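Why does my arm policy do better with fewer demos after I dropped near-duplicates?

Borghild Holmgren
I'm so excited about this and I want to know if I'm fooling myself! We teach one arm to put household items on a plate by copying human demonstrations. I had 896 demos. On Wednesday I reran training after throwing out the ones that were nearly copies of each other, and success over 60 test trials went from 13 to 41.
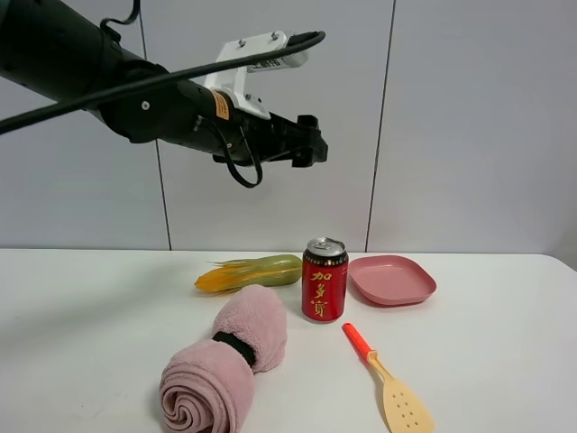
Same network, same training steps, same tabletop. The filter is the one from the Vokell toolkit, and it compares gripper paths only, it never looks at the camera views. Is this a known effect or did I get lucky?

Wenche Kristiansen
Known effect, and a really fun one! If most of your demos approach from the same side, the policy learns that one path very well and has no idea what to do anywhere else. Thinning them out gives the odd approaches more weight. Check your wrist view too. Two paths can match closely while the camera sees quite different things, so a filter based on paths alone may be tossing useful demos.

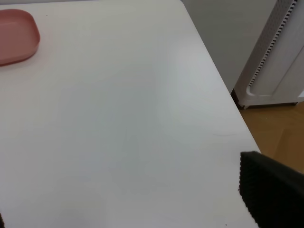
I'd compare features from both cameras plus the path, then keep the demos that sit farthest apart. Also run three training seeds before you celebrate. A jump that big will probably hold up, but the exact number will move. Please post what you get, I'd love to see it.

Prernana
we got 92 percent on ours with the Mendonça filter. just use that

Clorkelus
@Prernana 92 percent on which task though? Borghild, one more thing to try: keep all the demos and sample the rare ones more often. If that matches your filtered run, it's the balance that helps and you don't have to delete anything.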